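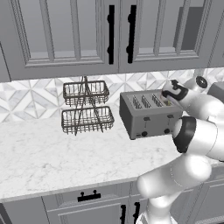
Home | Articles | Food | Bread | Random page

Toast is sliced bread browned by dry heat, and I could talk about it all day! The browning comes from the Maillard reaction, where sugars and proteins in the bread react and make all those nutty, roasty smells (my favorite part, easily). Slightly stale bread browns faster than fresh, as it holds less water.

People toasted bread over open fires long before electric toasters came along in the 1890s. Pop-up models for the home followed in the 1920s, and sliced bread soon helped them sell.

Toppings vary a lot. I grew up on butter and cinnamon sugar, but my friend Liesl Rainer swears by beans, British style. Rye makes a great base too – try it with soft cheese.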